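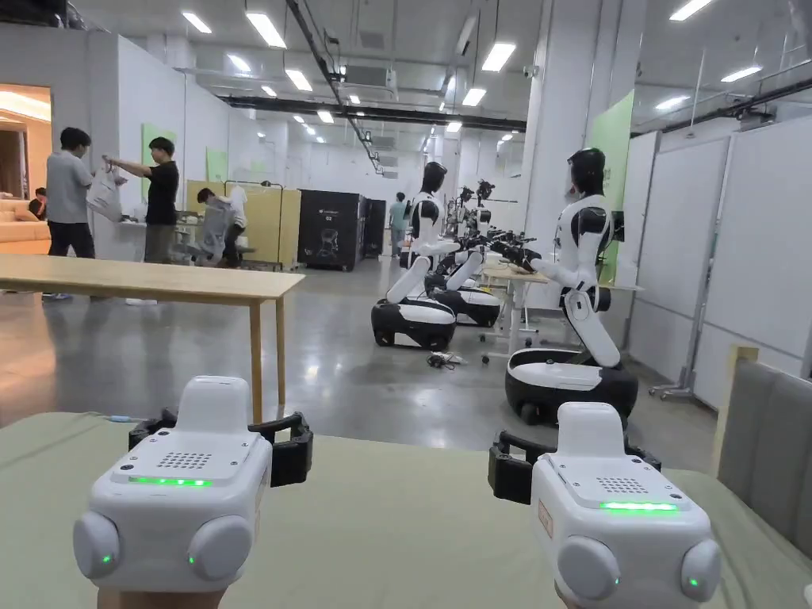
## Refinishing a tabletop with hardwax oil, a thread

**1/** Product is Bindow, the two-part version. Same procedure works for Plasitz, but the open time is shorter. Check the can before you mix.

**2/** Sanding: stop at 120. Going to 220 closes the grain and the oil sits on top. Vacuum, then wipe with a dry cloth. Skip the tack cloth; some of them leave wax behind.

**3/** Mix ratio is by volume. I use two syringes and a paper cup. Eyeballing the hardener gives you soft patches that show up a week later under a mug.

**4/** My top took 210 ml for the first coat. The second coat needs far less. If it needs the same amount, the first one went on too thin.

**5/** Spread with a plastic card, wait 17 minutes, buff off everything that will come off. Shiny spots mean excess oil. Keep buffing.

**6/** Oily rags can self-heat and catch fire. Lay them flat outdoors or put them in a metal can of water with a lid. Do this the same evening.

**7/** Cure is slow in a cold room. Mine was done in October and still smelled after 2 weeks. No wet glasses until the smell is gone.

**8/** Question from the replies: Pladside over old varnish? No. It has to reach bare wood. Strip first, then go back to post 2.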